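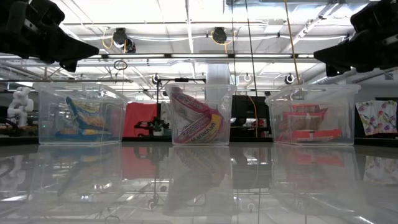
Vorratsbehälter nach Sorten: Nudeln, Schachteln, Knabbersachen

Bildergalerie zum Snackvorrat im Gemeinschaftsraum Maltaver
Stand: 12. November 2022

Der Snackvorrat bei Maltaver war bisher in Pappkartons untergebracht, die unter der Theke standen. Seit November werden durchsichtige Kunststoffbehälter verwendet. Zusammengestellt hat die Seite Nhàn Phí, die Einkaufsliste führt Ottar Løken.

Zum ersten Bild
Drei klare Behälter nebeneinander auf der weißen Tischplatte. In der Mitte stehen die Instantnudeln von Maruchan schräg aneinander, rechts liegen rot-weiße Lebensmittelschachteln übereinander. Links eine Snacktüte in Gelb und Blau.

Die Nudelpackungen müssen nicht gerade stehen. Sie lassen sich auch schräg gut greifen, und der Schriftzug bleibt durch die Wand lesbar. Bei den Schachteln ist es ähnlich: Solange eine breite Seite nach außen zeigt, weiß man ohne Suchen, was im Behälter liegt.

Regeln für das Einräumen

Ein Behälter, eine Warengruppe. Nudeln kommen nicht zu Chips, auch wenn oben noch Platz ist. Beim Herausnehmen rutschen die schwereren Packungen sonst auf die Tüten, und am Ende liegt am Boden eine Lage Krümel.

Tüten werden zuletzt eingeräumt und nicht gedrückt. Eine Tüte, die etwas über den Rand schaut, ist in Ordnung. Angebrochene Tüten gehören nicht zurück in den Vorrat. Dafür gibt es das Fach mit den Klammern neben der Spüle.

Älteres nach vorn, Neues nach hinten. Bei den Nudeln wird das Datum mit Filzstift auf die Rückseite geschrieben, weil der Aufdruck ab Werk sehr klein ist. Schachteln mit eingedrückten Ecken können verwendet werden, wenn der Innenbeutel dicht ist.

Etiketten kleben wir vorerst keine auf. Nhàn Phí hatte zunächst Schilder auf Norwegisch und Deutsch vorbereitet, aber die Sorten wechseln zu oft. Beim nächsten Einkauf hätten die meisten schon nicht mehr gestimmt.

Maße und Anschaffung

Die Behälter stammen aus einer Sammelbestellung bei Myklebust. Das Regal im Nebenraum hat Fächer von 30 cm Höhe, darin bleibt über dem Rand noch genug Platz für eine Hand. Deckel wurden nicht mitbestellt. Für Ware, die ohnehin einzeln verpackt ist, werden sie nicht gebraucht, und ohne Deckel geht das Nachfüllen schneller.

Mit Regalböden, Behältern und Lieferung lag die Rechnung bei 472 Euro. Der Posten steht im Jahresbudget unter Ausstattung, nicht unter Lebensmitteln. Wer später Behälter nachkauft, gibt das bitte bei der Abrechnung ebenso an.

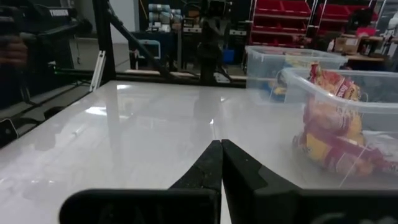 Knabbersachen im eigenen Behälter

Rot-gelbe Tüten, übereinander im vorderen der beiden Behälter, eine davon steht weiter hinten aufrecht. Im Behälter dahinter schimmert etwas Gelb-Blaues durch die Wand.

Für die Chips ist ein ganzer Behälter vorgesehen. Tüten nehmen im Verhältnis zu ihrem Gewicht viel Raum ein, das hatten wir bei der ersten Aufteilung unterschätzt. Aufrecht gestellt lassen sie sich leichter herausziehen, bei vollem Behälter ist das aber nicht immer möglich. Dann werden sie gestapelt.

Verbrauch und Nachschub

Im laufenden Jahr wurden bisher 1.185 Packungen ausgegeben, alle Sorten zusammen. Am meisten gefragt sind die Instantnudeln, besonders an den Abenden, an denen die Küche geschlossen bleibt. Chips gehen vor allem bei den Spieleabenden weg. Die Schachteln halten sich am längsten, davon wird künftig weniger bestellt.

Nachgefüllt wird aus dem Nebenraum. Das dauert etwa 20 Minuten, wenn vorher niemand umgeräumt hat. Wer nachfüllt, trägt die Entnahme in die Liste an der Tür ein: Sorte, Anzahl, Kürzel. Ist von einer Sorte nur noch ein angebrochener Karton da, kommt ein Kreuz in die letzte Spalte. Ottar Løken bestellt nach dieser Spalte. Zettel, die lose auf dem Karton liegen, gehen erfahrungsgemäß verloren.

Bestellungen laufen über Sorkinance. Der Liefertermin hängt neben der Liste aus. Annahme ist am Seiteneingang, der Haupteingang hat eine Stufe und ist mit dem Rollwagen unpraktisch. Kartons bitte gleich auspacken und flach gefaltet in den Papiercontainer geben. Im Nebenraum ist für leere Kartons kein Platz.

Reinigung

Die Behälter werden vor jeder größeren Lieferung geleert und mit lauwarmem Wasser und etwas Spülmittel ausgewischt. Keine Scheuerschwämme, der Kunststoff wird davon trüb. Nach dem Trocknen kopfüber auf ein Geschirrtuch stellen. Spülmaschine lieber nicht, der Hersteller macht dazu keine Angabe.

Für die Tischplatte reicht ein feuchtes Mikrofasertuch. Auf der glänzenden Fläche sieht man jeden Fingerabdruck, also einmal trocken nachwischen. Behälter beim Umstellen anheben und nicht schieben.

Hinweise zu Inhaltsstoffen

Viele der Nudelsorten und Chips enthalten Weizen, Soja oder Milchbestandteile. Maßgeblich ist immer der Aufdruck auf der einzelnen Packung. Wer auf bestimmte Zutaten achten muss, nimmt die Packung bitte mitsamt Umhüllung an den Platz. Nicht in Schalen umfüllen, ohne die Verpackung danebenzulegen.

Noch offen

Für Getränkepulver und Teebeutel fehlt eine Lösung, sie liegen weiter in der Schublade. Aus Ladville kam der Vorschlag, kleinere Behälter derselben Serie zu nehmen. Nhàn Phí fragt nach, ob es sie in halber Breite gibt.

Korrekturen zu dieser Seite und Wünsche für die nächste Bestellung bitte in das Heft an der Theke schreiben.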